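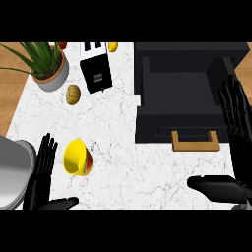 Capítulo 2. Ligar o Brolik pela primeira vez

Parabéns, já passou a parte pior, que era tirá-lo da caixa! O Brolik é uma cabeça a válvulas de 100 watts e pesa como tal. Daqui até ao primeiro acorde faltam poucos passos, mas convém segui-los pela ordem em que estão. A guitarra pode ficar afinada e à espera no suporte, que já lá vamos.

Se já conhece amplificadores a válvulas, leia pelo menos os avisos e a parte do selector de impedância. O painel traseiro mudou em relação ao modelo anterior e há duas saídas que trocaram de lugar.

Antes de começar

Vai precisar de:
- a cabeça Brolik
- uma coluna, que pode ser a nossa Sepp ou outra com impedância de 4, 8 ou 16 ohms e potência suficiente
- o cabo de coluna que vem no saco de pano
- o cabo de alimentação
- uma guitarra ou um baixo e um cabo de instrumento em bom estado

AVISO: Nunca ligue o Brolik sem uma coluna (ou uma carga reactiva adequada) na saída. Um amplificador a válvulas a trabalhar sem carga pode destruir o transformador de saída em muito pouco tempo, e essa avaria não está coberta pela garantia.

AVISO: Dentro do chassis há tensões que podem matar, mesmo com o aparelho desligado da tomada. Não retire a grelha traseira. A troca de válvulas e a regulação do bias são trabalho para um técnico.

2.1 Escolher o sítio

1. Pouse a cabeça numa superfície firme e nivelada. Em cima da Sepp encaixa na perfeição: os pés de borracha assentam nas quatro covas do tampo e não há baixo que a faça passear.

2. Deixe espaço livre atrás e por cima. As válvulas aquecem muito e o ar tem de circular. A cabeça tem 263 mm de profundidade, mas conte também com as fichas e com a curva dos cabos.

3. Afaste-a de cortinas, casacos e daquela pilha de T-shirts da banda que acaba sempre em cima do equipamento.

4. Confirme que a tensão indicada na placa traseira corresponde à da rede onde vai tocar. Se não corresponder, não ligue o aparelho e fale com o revendedor.

Nota: Se acabou de trazer o Brolik do frio (uma carrinha em pleno inverno, por exemplo), deixe-o chegar à temperatura da sala antes de o ligar. A condensação dentro do chassis é uma péssima companheira de digressão.

2.2 Ligar a coluna

1. Verifique que os interruptores REDE e STANDBY estão ambos para baixo e que o cabo de alimentação está fora da tomada.

2. Veja qual é a impedância da coluna. Na Sepp está gravada na chapa, junto à entrada. Noutras colunas procure uma etiqueta perto da ficha.

3. Rode o selector de impedância do painel traseiro até esse valor. Vai sentir um estalido bem marcado quando encaixar. Se o selector ficar entre duas posições, rode outra vez.

4. Ligue uma ponta do cabo de coluna à saída PRINCIPAL e a outra à entrada da coluna. Empurre até ao fim.

5. Quer usar duas colunas iguais? Força, soa enorme! Ligue a segunda à saída EXTENSÃO. As duas saídas estão em paralelo, por isso o selector passa para metade da impedância de cada coluna: duas colunas de 16 ohms pedem a posição de 8, duas de 8 pedem a de 4. Duas colunas de 4 ohms não podem ser usadas juntas neste aparelho.

CUIDADO: Não use um cabo de guitarra para ligar a coluna. Por fora são parecidíssimos, mas o condutor é fino de mais para esta potência e pode sobreaquecer. O cabo fornecido tem uma manga vermelha com a palavra COLUNA em cada ponta, para se encontrar depressa às escuras, no meio do palco.

CUIDADO: Nunca mude a posição do selector de impedância com o amplificador a tocar.

2.3 Acordar as válvulas

1. Ponha todos os botões de volume a zero: GANHO, SUJIDADE e GERAL.

2. Deixe GRAVES, MÉDIOS e AGUDOS a meio curso. O Brolik foi afinado de ouvido com os três nessa posição e é um ponto de partida delicioso.

3. Ligue o cabo de alimentação, primeiro ao aparelho e depois a uma tomada com terra.

4. Levante o interruptor REDE. A luz âmbar acende.

5. Espere 2 minutos. A sério, espere. Aproveite para confirmar a afinação ou para discutir o alinhamento com o baterista.

6. Ligue o instrumento à entrada ALTA. A entrada BAIXA é para instrumentos com pickups activos ou para quem quer mais margem limpa.

7. Levante o interruptor STANDBY. Deve ouvir um sopro muito leve na coluna.

8. Suba GERAL devagar, até um quarto do curso, e depois GANHO, até começar a ouvir a guitarra. Toque um mi grave aberto e deixe-o morrer sozinho. Bem-vindo!

Nota: Nas primeiras horas é normal um ligeiro cheiro a quente, que desaparece com o uso. Se vir fumo, ou se o cheiro for forte e a queimado, baixe os dois interruptores, desligue da tomada e contacte a assistência.

2.4 Cinco sons para começar

Estes são os ajustes que usamos na oficina de Bemenside quando alguém nos visita e quer ouvir o que a cabeça faz. Os valores referem-se à escala impressa à volta de cada botão, de zero a dez.

Limpo de garagem
GANHO 3, SUJIDADE 0, GERAL 5. Agudos um pouco acima do meio. Com uma guitarra de bobina simples, fica cheio de ar e de madeira.

Ensaio com vizinhos zangados
GANHO 5, SUJIDADE 4, GERAL 2. Raspa bem a volume moderado. Suba os médios se a guitarra desaparecer atrás dos pratos.

Punk rápido
GANHO 7, SUJIDADE 5, GERAL 5. Graves a 3, para os acordes abafados não se embrulharem. É o preferido da casa!

Country que bateu com a carrinha
GANHO 5, SUJIDADE 2, GERAL 6, com os agudos quase no máximo. Toque na ponte, com os dedos, e baixe o volume da guitarra nas estrofes: o Brolik limpa lindamente.

Lama
GANHO 9, SUJIDADE 10, GERAL a gosto. Graves a 7, agudos a 4. Afine um tom abaixo, toque devagar e deixe a coluna respirar entre acordes.

Nota: O botão SUJIDADE actua depois da equalização. Quando o sobe, os controlos de tom passam a mexer também na textura da distorção. Vale a pena perder uma tarde só com isto. Kalliopi Vukadinović, que desenhou o circuito, deixou a SUJIDADE sem interruptor de propósito, para que se passe do limpo ao sujo com a mão e se descubra o que há pelo caminho.

CUIDADO: Uma cabeça desta potência pode causar perda de audição permanente, sobretudo em salas pequenas. Use protecção auditiva nos ensaios e nos concertos, e não se sente à altura do altifalante.

2.5 Desligar

1. Baixe GERAL a zero.

2. Baixe o interruptor STANDBY.

3. Baixe o interruptor REDE.

4. Desligue o instrumento, o cabo de alimentação e, só no fim, o cabo de coluna.

5. Deixe arrefecer antes de carregar a cabeça. As válvulas quentes sofrem muito com pancadas, e a maior parte dos estragos que nos chegam acontece entre o palco e a mala do carro.

Nota: Num intervalo curto entre duas bandas, basta o STANDBY. Para pausas mais longas, desligue tudo.

2.6 Se alguma coisa não soar bem

Não há som e a luz âmbar está apagada
Verifique a tomada e o cabo. Se estiverem bons, desligue o cabo da rede e veja o fusível na gaveta por baixo da entrada de alimentação. Substitua-o apenas por outro do mesmo tipo e valor, indicados na placa traseira. Se voltar a queimar, não insista.

Não há som e a luz está acesa
O STANDBY está levantado? GERAL e GANHO estão acima de zero? Se sim, ponha de novo em STANDBY e experimente outro cabo de instrumento, ligado directamente, sem pedais.

Há um zumbido constante
Retire o cabo da entrada. Se o zumbido parar, a origem está na guitarra, nos pedais ou no cabo. Mude de posição na sala e afaste-se de transformadores e de reguladores de luz. Se continuar com a entrada vazia, experimente outra tomada com terra. Nunca corte nem isole o pino de terra da ficha.

Ouve-se um tilintar em certas notas
Costuma ser uma válvula do pré-amplificador que se tornou microfónica. Anote as notas em que acontece e diga-as ao técnico, que assim encontra a culpada muito mais depressa.

O volume cai a meio da música
Desligue e deixe arrefecer. Verifique se a ventilação está desimpedida e se o selector de impedância está na posição certa. Se o problema regressar, leve o aparelho à assistência Ument com a folha de garantia e o número de série, que está gravado debaixo da pega.

Texto revisto em setembro de 2026. O capítulo seguinte trata do circuito de efeitos e do pedal de comando.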